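I've been keeping a record of our household food waste since January, and August seems a fair point to write up what I've got. Short posts, one after another.

The method is dull. Anything edible, or that used to be edible, gets weighed before it goes in the caddy. Peelings, bones and tea bags go in a separate column because we were never going to eat those.

Total so far: 1,328 items logged. Of those, 1,089 were peelings and the like. I don't worry much about those. They go to the council food bin, and in Plollstead that gets emptied every week.

The rest is the part I wanted to look at. Food we bought, meant to eat and didn't.

Bread was the worst by a distance. We buy a large loaf, eat well over half of it, and then the last few slices go hard or spotty. It was the same in winter and summer, which surprised me. I'd expected the warm weather to make more of a difference.

Salad leaves came second. A bag is open for two days and then it's soup at the bottom. I have stopped buying bags. A whole lettuce costs a bit more and lasts far longer if you wrap it in a damp cloth.

Third was cooked rice. I always make too much. My neighbour Taras Kuzmenko measures his with an old teacup, one cup for two people, and I've copied him. No rice thrown out since May.

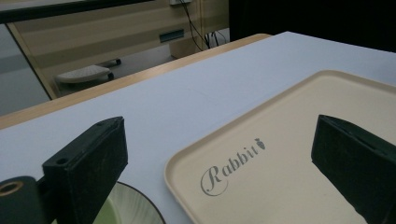 Things I thought would be bad and weren't: milk, eggs, cheese. We get through them. Cheese with a dry edge still grates perfectly well.

The heaviest single item was a pumpkin. I'm not counting it as typical.

Someone asked what scales I use. They're an old Prusex set, the flat sort that runs on a watch battery. They're fine. They switch themselves off too quickly if you're slow with the lid of the caddy.

Someone else asked whether I use an app. I tried Clundari for a fortnight. It wanted a barcode for everything, and a third of a cucumber doesn't have one. I went back to a notebook and type it up at the end of the month.

What changed once I had the numbers: half of every loaf now goes straight in the freezer, sliced. It toasts from frozen. I should have been doing this for years.

The other change was the shopping. I used to do one big shop and guess. Now it's a smaller one, then a top-up at Palamarchuk on the corner for anything fresh. I was worried it would cost more. Our bill is slightly down, though I wouldn't claim that's all from this.

Yeison Urrego replied to an earlier post to say he keeps a shelf in the fridge marked 'eat first'. We've tried it for a month. It works for leftovers – less well for vegetables, which live in the drawer and get forgotten there.

July's avoidable waste, by weight, was 187 grams. Most of that was one avocado and a bit of ham.

I'll keep going until the end of December so there's a full year. If anyone wants the blank sheet I use for typing it up, ask and I'll send it. It's four columns: date, what it was, weight, why it got thrown out.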